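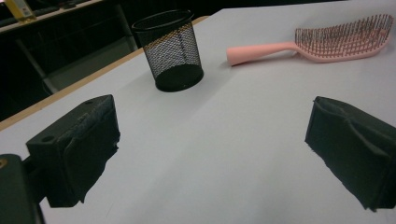 Slide 1. Edo hand-held gripper, fingers open. Mesh cup and hairbrush on the table.

Speaker: Idun Hedlund. Slot is 30 minutes including questions. Keep the pricing for the end.

Start with what Cendon sells. The Edo kit is a hand-held gripper with a wrist camera, a charger and a year of the upload service. An operator does the task by hand and the recordings go to the customer's training set. Söderlund reviewed it against their own in-house tool; Marit Ekström ran the trial and Stelios Panagiotou did the data checks.

Trial size: 400 recordings, 47 rejected. Most rejects were tracking loss when the operator turned too fast. Say this before someone asks.

Slide 2. Finger pads. The covering is the consumable part. Two points: it grips smooth plastic well, and the edges fray. Cendon rates a set for 3,000 grasps. We did not run long enough to confirm or dispute that. Replacement pads ship separately and need a hex key.

Slide 3. Object choice. Household items with awkward shapes, no fixtures. A vented brush is a fair test: curved body, open head, bristles on one side only. 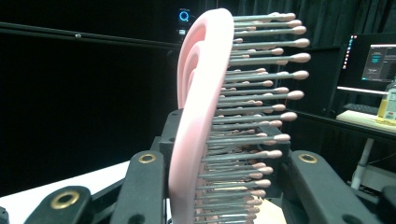
Grip point matters more than grip force. If the operator closes on the bristles, the brush can rotate in the fingers and the recording is hard to use. Halvard's instruction sheet now asks for contact on the solid plastic. Pass the sample kit to the front row at this point.

Slide 4. Open issues. Upload stalls on weak networks. No left-handed trigger. Manual is thin on calibration; Đức Văn has a two-page version, link on the last slide.

Slide 5. Pricing and lease terms. Read from the sheet, do not quote from memory. Fimden handles service in January only by mail-in.

Questions.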